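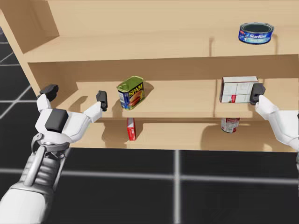 About Idumau

By Gillespie Geddes, 23 September 2020

Idumau writes short biographies of actors, mostly the ones you recognise and can't name. The chap who played the vicar. The woman who was the second murder victim in everything. Somebody ought to write down where they were born and whether it was really Leicester.

The site was started by Catherine Ogilvie after an argument over who had played a hotel porter in a long-forgotten sitcom. She was wrong, and took it badly enough to buy a domain name. We now have 2,000 profiles, 21 of which she still considers unfinished and won't let anyone touch.
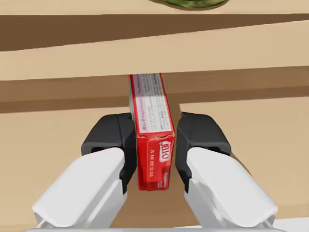

Ye-ji Seo looks after film and Fiona Rankin has television, including the soaps, for which she asked for more money and got a mug. Cường Đỗ checks dates of birth. Actors are creative people and he has had letters.

We don't publish net worth, shoe sizes or guesses about who is seeing whom. If two sources disagree we print both and let them fight. Corrections from agents are welcome, corrections from mothers more so, as they tend to have the paperwork.

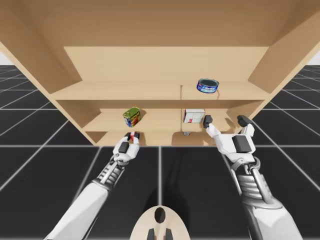 Wooden cabinet with two shelf levels.

Theatre profiles joined the site in February, when we took over the old Brelar listings. Please be patient with the pantomime section.

Last updated by Fiona Rankin

We use cookies to remember your settings. Accept | Manage preferences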